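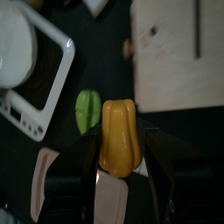
Home News Research People Events Contact

Kitchen Chores Still a Challenge for Machines, Skiro Study Finds

AREMHAM, November 2023 – The Skiro Laboratory has released the first results of its study on household chores, which asks how far present-day robots can be trusted with ordinary kitchen work. Toy vegetables and a toy microwave oven are among the objects used on the laboratory's tabletop.

According to the report, the robot picked up a single toy vegetable and moved it to the requested place in 90 percent of attempts. When the same task was one step in a longer chore, such as clearing a counter, the full chore was completed in 74 percent of attempts. Most failures occurred when objects stood close together or when one object hid another from view.

"Picking up a pepper is largely a solved matter under our conditions," said Leidy Restrepo, who directs the study. "Putting a kitchen in order is a different request, and we do not consider the present system ready for a home."

The report also notes that the robot took about 4 minutes to finish a chore that an adult completed in well under one. Sorin Kadrić, who oversaw the trials, said that speed had not been a goal at this stage – the laboratory first wished to establish which errors occur most often.

A second phase will open in May at the Slanina building, where two workstations are to be fitted with full-size cupboards and drawers. Shelf stocking for small shops will be added to the list of tasks. Copies of the report may be requested from the laboratory office.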